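Chapter 6
The Hand Beside the Hand: Automation in a Preparation Kitchen

Before you read this chapter, think of a job you have done with your hands for more than one month. Try to remember when your hands began to know the job better than your head. Keep this memory with you, for we shall need it in the second half of the chapter.

In the earlier chapters we looked at large factories, where machines came in many years ago and where the workers of today have never known the place without them. Now we go to a smaller workplace. Arnardóttir is a preparation kitchen in the harbor district of Skeltstead. It washes, peels, sorts and plates fruit and vegetables for schools, for two hospitals and for a number of cafes. When I made my first visit, it had 50 employees and no robot. When I made my last one, it had 47 employees and two robot arms, and most of the people I had spoken with at the beginning were still there, but few of them had the same day.

It would be easy to tell this story with the three persons who left. Two of them retired and one moved to a bakery. The larger story is about those who stayed, and what happened to the hours between their coming in and their going home.

Take Védís Laxdal. For eleven years she stood at the plating bench. Her task was to take peeled fruit and set it on plates, and she did it while talking with the woman on her left. After the arms were installed, she became what the company calls a line guide. She shows the arm a piece of work, watches how it approaches, and stops it when the fingers come in at a bad angle. She told me that she is less tired in the shoulders and more tired in the eyes. She also told me that she misses the talking. A person who watches must be quiet, it seems, even when no rule says so.

Her wage went up by one step. Her title changed in December, but the training for it came only in the spring, and in the months between she learned from her own mistakes. We shall come back to this gap in section 6.3, for it is found in almost every workplace I have studied.

The arms themselves are slow with soft things. A carton is the same carton each time. A peeled fruit gives way under the fingers, and the next one on the plate may be larger, or paler, or turned another way. The workers had always dealt with such differences without giving them a name. Now they had to name them. Villads Egilsson, the shift leader, wrote a list of words that the whole bench could agree on, such as "firm," "giving" and "leave it." The list was 6 pages long when I saw it. He had never before been asked to write down what his people knew, and he was a little ashamed that it took a machine to make somebody ask.

In the first quarter the kitchen kept a record of each time a person stopped an arm. There were 1,210 stops. In the next quarter there were 373. The management read these numbers as a success of the machine. The workers read them as a success of their own, for they had moved the plates, changed the light and learned which pieces to put first. Both readings will be discussed in this chapter, and I ask the student not to choose too early.

Questions to keep in mind while you read:

Who decides what counts as a mistake, the person who stops the arm or the person who reads the record?

What should be paid for when a worker's knowledge is put into words and then into a machine?

Can a job become lighter and worse at the same time?

Section 6.1 begins at the bench itself, with the small task on which the whole change was first tried: fruit on a white plate, and two black fingers that have to come close without doing harm.

Salia Course Books. Copyright the author. Contact the reading desk. Back to top

Reader comments

Bjarke Lykkegaard
I used this chapter with my evening group. The part about the quiet made them talk for a full hour. Two of them work in packing and said it is the same there.

Jytte Hafþórsson
Please say more in 6.3 about who pays for the training months. My students asked and I had no good answer. 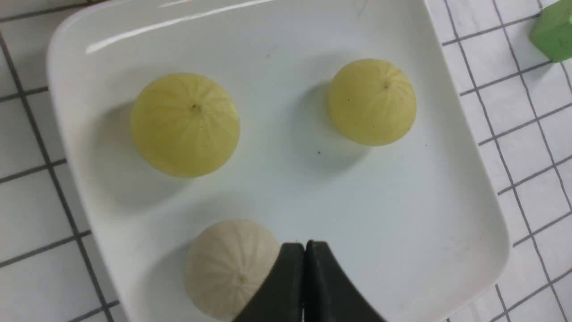

Amnuay Phuthong
On the second question, I think the word list should belong to the bench. At my old workplace we wrote one too, and when the line was moved to another town the list went with it and we did not.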